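Ticket 46 — Newsletter goes out with the wrong date in the heading
Opened by: Gunhild Vestergaard, Runden
Handled by: Kári Eskildsen, Tristurell support
Status: waiting on customer

1. What Gunhild wrote
Hello again, and sorry to be back so soon after the login business! Our February newsletter went to all 40 members with January in the heading, although I changed it twice and could see the right month in the preview. I pressed save each time, I'm quite sure of it. Everything else came through fine, so it's only the heading that misbehaves.
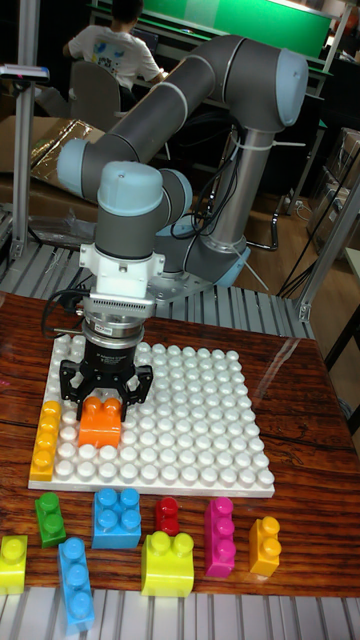

2. First reply from Kári
Hello Gunhild, no need to be sorry — it's always nice to hear from Runden. I sent a test copy to myself and got January as well, so you haven't done anything wrong. The heading seems to be read from the old Fatell template and your own changes are passed over. Could you open Settings, choose Templates, and tell me which one has the tick beside it?

3. Gunhild, 4 in the afternoon
It says "Nørgaard (copy)", and I have five of those. I must have made a new one every time I got nervous.

4. Kári
That explains a good deal! Please keep the newest, untick the others and send one test to yourself before the members get anything. I'll leave the ticket open until I hear from you.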